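Home Talks Student Projects Notes Contact
3 min read

Speaker notes – Panagiotou student project, two-arm tabletop manipulation
Speakers: Jade Bélanger, Rogério Miranda

Slide 1. Title. Jade opens. Say the course name once and move on. Questions go at the end.

Slide 2. Task definition. Household and craft objects on a wooden table, two arms, one tub of toy vegetables. Each trial is one object, one instruction. The class logged 3462 trials over the term and kept 2983 after review. Define "kept": both video streams complete, joint log complete, instruction text matches the object.

Slide 3. Wrist view. Point out the gap between the two orange ribbed pads. Grasp width is read from this view, so the whole class labels from it first.
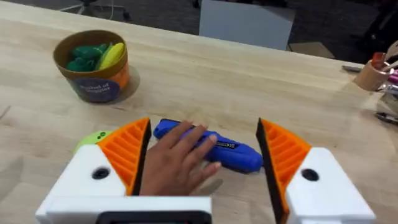 Fig. 1. Wrist view with a hand on the blue tool between the gripper fingers.

Pause on this slide. Smooth curved plastic is the hard case for our labels – the contact point shifts along the body depending on approach angle. Rogério has the backup plot if someone asks for per-object numbers.

Slide 4. Fixed view. Wrist video loses the object once the fingers close over it. The fixed view recovers object pose and shows where both arms are relative to each other.
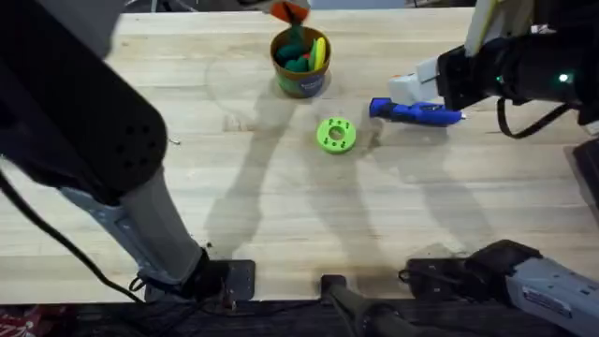
Time alignment between the streams was the largest single source of rejected trials. The first version of the Ralon logger stamped frames on write. The March version stamps on capture. Mention the change, skip the code. Offset is now checked at the start of every session, and a session that fails the check is not recorded.

Slide 5. Shadows. The segmentation baseline (Metaleck) marks arm shadows on light wood as object area. Students compared masks on 90 hand-labeled frames. Thresholding did not fix it. Retraining on our own table did, mostly.

Slide 6. Training split. 2109 trials for training, the rest held out. Split is by session. An earlier split by trial leaked table layout into the test set – say this plainly, someone will ask.

Slide 7. Open items. Rogério takes this one. Handover between arms, thin metal tools, Dreterex export format still undocumented. Leave the slide up during questions.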